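Mechanical Assembly 2 - week 4 handout
Gears, bores and the plate exercise
Notes: Serpil Tuncer. Semester started in March so if you joined late get weeks 1 to 3 off Shakuntala Awasthi before the prac.

Quick recap from last week. Spur gear = straight teeth, parallel to the shaft. Nothing fancy. Cheap to cut, easy to inspect, noisy at speed. Helical comes in week 6, don't ask me about it yet.

Terms you need cold for the quiz:
pitch circle - the imaginary one where two gears "roll" on each other
addendum - tooth height above pitch circle
dedendum - depth below it
module - pitch diameter over number of teeth, in mm. Mating gears MUST share a module. Most common muck-up in the prac
face width - length of tooth along the axis
bore - the hole. Chamfered so the shaft starts without catching

Module worked through on the board, copy it down if you missed it. Pitch diameter = module x teeth. Centre distance = half the sum of the two pitch diameters. If your centre distance comes out bigger than the plate, you've forgotten the half.

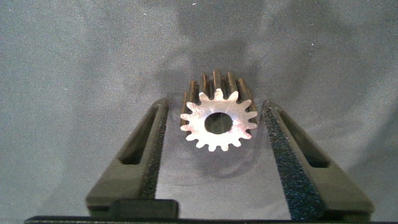
Tooth form. We use involute for everything in this unit. The reason is tolerance on centre distance: spread the shafts a whisker and the ratio stays put, only backlash grows. Cycloidal won't forgive you like that. Look at how narrow the ring of metal is between the bore and the tooth roots on the small gear, the hole takes up roughly a third of the face. Matters when someone asks for a keyway. Cut one in a thin ring and the crack starts at the keyway corner and runs for the nearest root. For small gears with a big bore use a press fit or retaining compound instead, and check the hub wall before you commit to either. Then the teeth behind the face, running back as parallel ridges: that's your face width. Wider face spreads the load but only if the shafts are parallel. If they aren't, one end does all the work and you'll see it in the wear.

Marking blue: thin smear. Thin! One full turn by hand, then read the contact patch. Patch at one end = shaft misaligned. Patch high on the tooth = centres too far apart.

Prac exercise (Thursday groups swap with Friday this fortnight)
Lay out on dark cloth, always. Small parts roll, and a silver gear on a white bench is a pain to find. Order of work:
1. Parts out, check against the Guvico kit sheet (item 131 is the plate)
2. Wipe bores and pegs with a lint free cloth. Lint in a bore feels exactly like a tight fit and you will waste ten minutes on it
3. Small gears first, by the rim, no force
4. Turn by hand, feel for the tight spot
5. Centre goes in last
6. Blue, read, record, clean

If a gear won't go down on its peg, take it off, turn it a little, try agian. Do not tap it with anything. The Raudsepp sets got burred last year this way and we're still filing them. 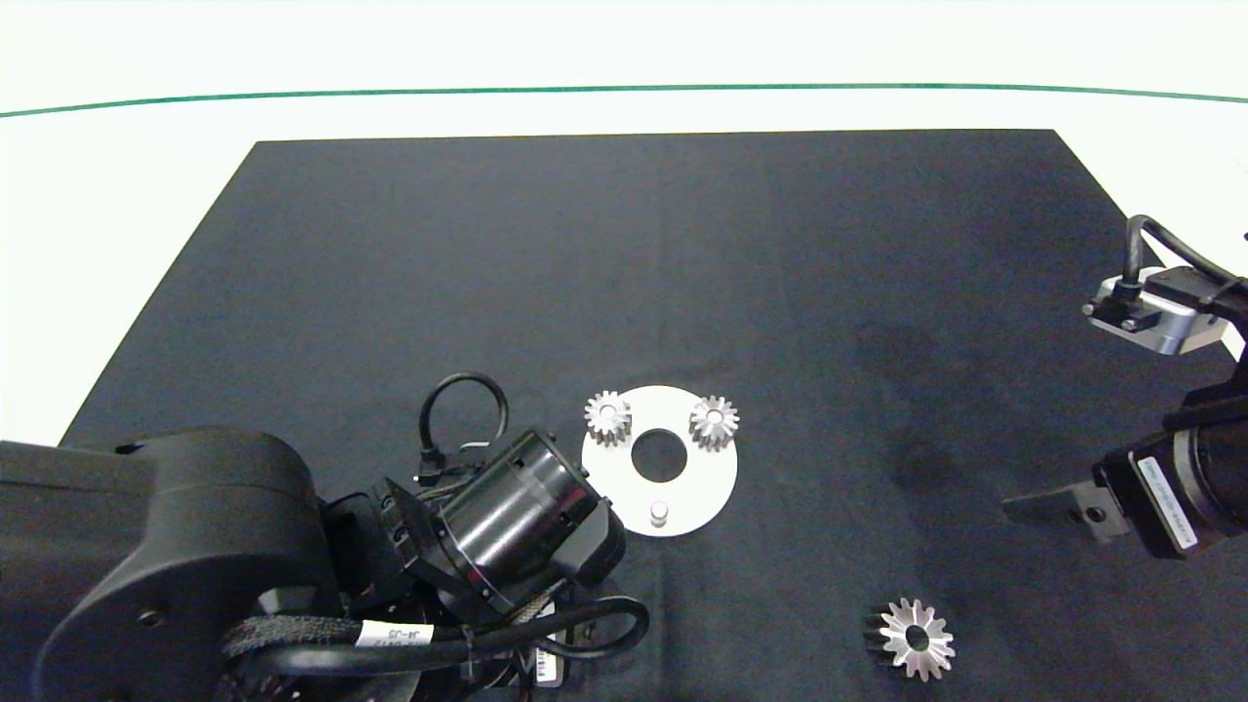

Fig. 2 Plate with two small gears on it, peg and centre hole still bare. Larger gear off to the lower right.

Note the larger gear's teeth are deeper and more pointed than the small ones. So before you put any two together: count, measure outside diameter, work out module for each. For a standard full depth tooth, module = OD / (teeth + 2). Show the working. An answer with no working gets half marks even when it's right.

Speeds for Q3: driver 4,000 rpm, driven 844 rpm. Find the ratio, then pick tooth numbers that get close, you won't hit it exactly with whole teeth. State the error as a percentage. An idler changes direction, NOT ratio, half the class lost a mark on that in the last one.

Reading: Udo workbook, the gear chapter, skip the worm section. Gastach data sheets are on the shelf by the door, please put them back in the same colour folder.

Sheets due start of next prac. Stapled. Name on evry page.

Mechanical Assembly 2 | Unit contact: S. Tuncer | September 2019 | Back to top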